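Newsletter > Lemstead Tenants' Letter > Odds and Ends

Search the newsletter Go

The padlock amnesty
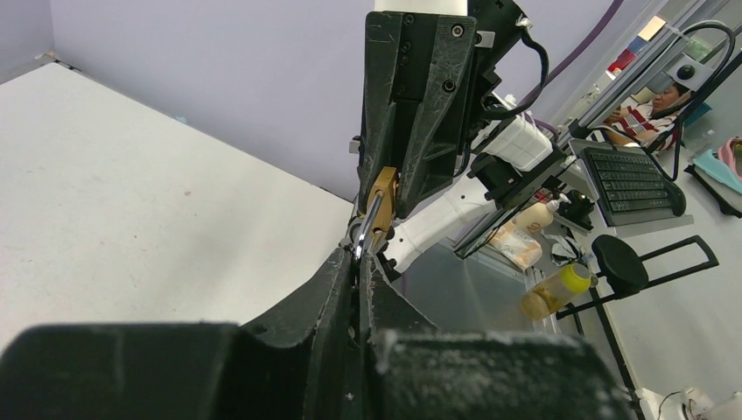 Photo: Mumwood Workshop

It has come to our attention that there are 107 padlocks on the storage cages in the Stukton building, and that a fair number of them no longer answer to any known key. Residents have been very creative about this. One has been going into his cage through his neighbor's. Another bought a second padlock, fastened it beside the first, and lost that key too.

So we're having an amnesty. Bring us your brass padlocks, your seized, sulking and painted-over padlocks, and the coffee can of keys that fit none of them. No questions will be asked, except which cage it came off, and we would like a straight answer to that one.

A few points from last April's attempt, which went less smoothly than the minutes suggest:

Oil goes in the keyway. It does not go over the whole lock, the cage door and the hallway carpet. Dry graphite is better if you have it, and a soft pencil rubbed along the key will do if you don't.

If a key turns partway and stops, take it out and try it again gently. Do not get the pliers. We own 22 halves of keys already and are not collecting.

A padlock that is closed with nothing in it is still a locked padlock. Please try the key before you snap the thing shut to see if it works. You know who you are, and so does everybody on the third floor.

Combination locks are welcome, though the combination has to come with them. "It was somebody's birthday" is not a combination.

Locks that can be saved will be cleaned and handed back with a tag and two keys, one for you and one for the drawer where you'll forget you put the other. Locks that can't will go in the scrap bucket, and a plain new one from Santoro Hardware costs $6 at the office, exact change much appreciated. If you need a cage opened, show us something with your name and unit on it first. We're easygoing, but there are bicycles in there.

Drop-off is at the office window, in an envelope with your cage number written on the outside. Cage 346, yours has been here since spring. It opens fine. You were using your mailbox key.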